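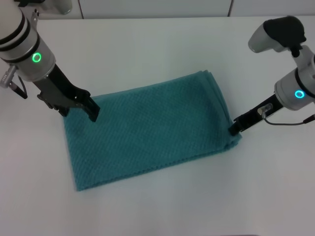
What is a waffle towel?
A waffle towel is a towel woven with a pattern of small raised ridges and hollows, used for drying hands, dishes or the body.

Waffle towels are usually made of cotton, linen or a blend of the two. The raised threads give the cloth more surface than a flat weave of the same size, and it tends to dry faster than terry. New towels often shrink in the first wash — mostly in length — and the pattern becomes deeper as they do.

Folding
A towel for shelf storage is commonly folded in half across its length and then in half or thirds again, with the folded edge facing out. The layers rarely line up exactly. Textured cloth does not hold a sharp crease, so the corners stay rounded and small ripples may remain along the sides. A flat, hard tabletop makes smoothing easier.

Care
Most waffle towels can be machine washed. Fabric softener can leave a coating that reduces absorbency. Loops and ridges may snag on zippers.

See also
Terry cloth
Dish towel
Huckaback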